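Bulurville Chores, wrist camera set
README, release of November 2022
Maintained by Da-eun Joo

What this is

A collection of 386 short recordings of a robot arm having a go at household jobs in an ordinary set of rooms. The jobs are the ones people always ask about at parties: can it pick up the laundry, can it tidy round the furniture, when can I have one. The answer to the last is in the section called Prospects, and you may want to sit down for it.

The rooms

We did not build a mock flat. There are tiled floors, doorways, bags left against walls and people who need to get from one side to the other. Earlier sets, including our own Zindex release, were recorded on a bare bench with a grey backdrop, and models trained on them did beautifully on benches.

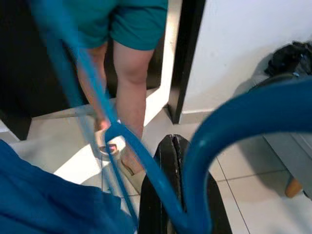
People walk through without being asked to. Legs and feet are left in, faces are not, and any recording with a face in it was dropped before release. Shiny surfaces are left in too. If your depth estimate falls to bits over a glossy tile, please don't open an issue. Ours does as well.

Tasks

Cloth accounts for 300 of the recordings: lift it, carry it, drape it, put it in something. The rest are mostly chairs and shelves. Cloth was meant to be the easy half. A towel has no fixed shape, hides its own corners and will happily come up in the gripper along with a second towel you didn't want.

Failed attempts are labelled "failed". Attempts where the arm did something useful that wasn't the task are labelled "other", a category Ko argued for and now regrets having to sort.

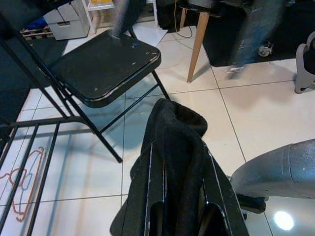
Wrist view, cloth task: black fabric in the gripper, folding chair ahead.

Known problems

Motion blur is common whenever the arm or a person moves quickly.
Some objects are visible only in part for a whole recording.
Dark cloth against a dark gripper defeats most of the segmentation tools we tried.
Timestamps in the June batch drift. Use the frame index.

Prospects

Shop-floor work is further along, mainly as the shop floor can be rearranged to suit the machine. Try that with a family. For now, expect to do your own laundry.

Use and credit

Free for research. Please cite the Hellenari project page. Questions to Da-eun, who reads the issue tracker on most mornings.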